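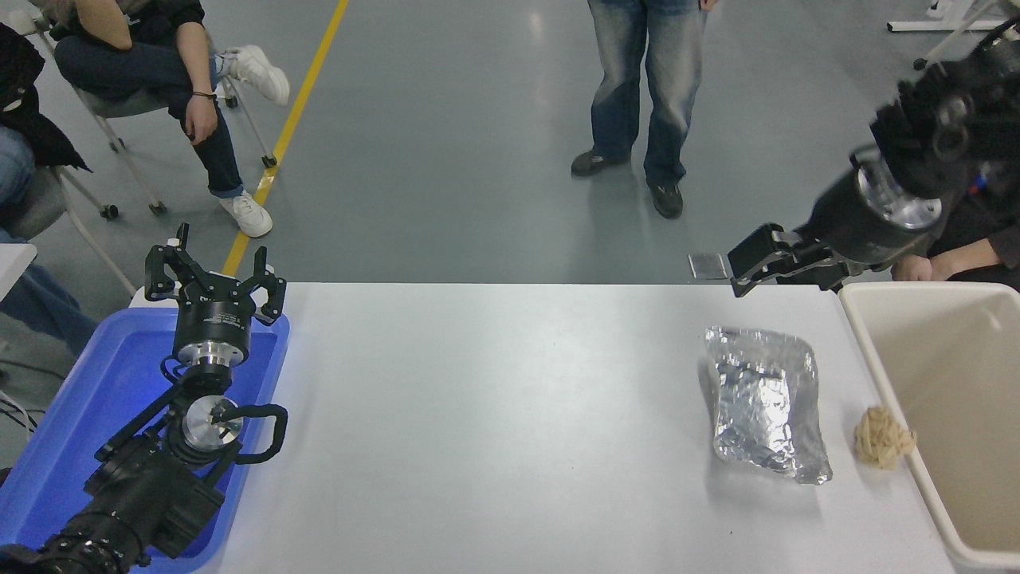
Trays

Last updated: July 10, 2024

A tray is a shallow, flat-bottomed carrier with a raised rim, made to hold things so they can be moved or kept together. It is one of the oldest pieces of household equipment still in daily use, and one of the most varied. Trays carry tea, sort mail, sprout seeds, catch drips under boots, and hold everything from surgical tools to beads. Few objects do so much with so little: a floor, an edge, and sometimes a pair of handles.

Origins and early forms

The first trays were probably slabs of bark, woven mats with turned-up edges, and flat stones. Basket weavers in many parts of the world made wide, shallow trays for winnowing grain, and these are wonderful things to watch in use. The grain is tossed and caught again while the breeze takes the chaff. Many winnowing trays are open on one side, so the lip is a working part of the tool.

Wooden trays were carved from single boards or built up from thin strips. Lacquered trays reached a very high standard in China, Korea, and Japan, where a tray might also serve as a small personal table. The Korean soban, a low tray-table with legs, is a fine case of the two ideas meeting. It could be carried from the kitchen with the meal already set on it and put down in front of the diner.

Metal trays became common across the Middle East and South Asia, where large round ones of brass or copper were often set on folding stands. In Europe, silver trays without handles came to be called salvers. The word is linked to the Spanish salva, the tasting of food before it was served to a ruler.

The rim

Collectors and makers can talk about rims for hours, and with good reason! The rim decides what a tray is good for. A high rim keeps round objects from rolling off and contains spills, but it gets in the way of sliding a heavy dish on or off. A low rim looks elegant and cleans easily. Some rims are rolled over at the top, which stiffens the whole piece and gives the fingers something to grip. A scalloped or "pie crust" rim was popular on English silver in the 18th century.

In her handbook The Carried Table, Kristine Tolentino sorts trays by rim before anything else, ahead of both material and country. She describes 73 rim profiles, many of them from the Kinik collection, and admits that 4 of them are known from one surviving piece each. Her system has been criticized for ignoring woven trays, whose edges are often finished in ways that do not fit her drawings.

Materials

Tin-plated iron, painted and varnished in a process called japanning, made decorated trays affordable in the 1700s. Pontypool in Wales was a famous center of the trade, followed by Bilston and Wolverhampton in England. Papier-mâché trays came soon after and could be surprisingly tough.

Plastic changed the tray again in the 20th century. Molded trays were light, cheap, and easy to wash, and they could be made to stack or nest. The cafeteria tray, often divided into compartments, belongs to this period. Si-eun Choo's study of the Callel school kitchens follows one set of compartment trays through three changes of menu, and it is a delight to read, especially the chapter on soup.

Stacking and nesting

The two terms are often mixed up. Stacking trays sit one on top of another with space between them, while nesting trays fit inside one another when empty. Sloped sides make nesting possible. If the slope is too slight, the trays can jam together, and small ribs or feet are often added to prevent this. The Hwang pattern, used by several small bakeries, does both: turned one way the trays nest, and turned end for end they stack.

Related objects

Platters are generally meant to hold food directly, while trays more often hold other vessels. Sheet pans are trays in shape but are made for the oven. A drawer has been called a tray that stays home, though drawers usually have deeper sides.

See also: Basket; Lacquerware; Salver; Soban; Toleware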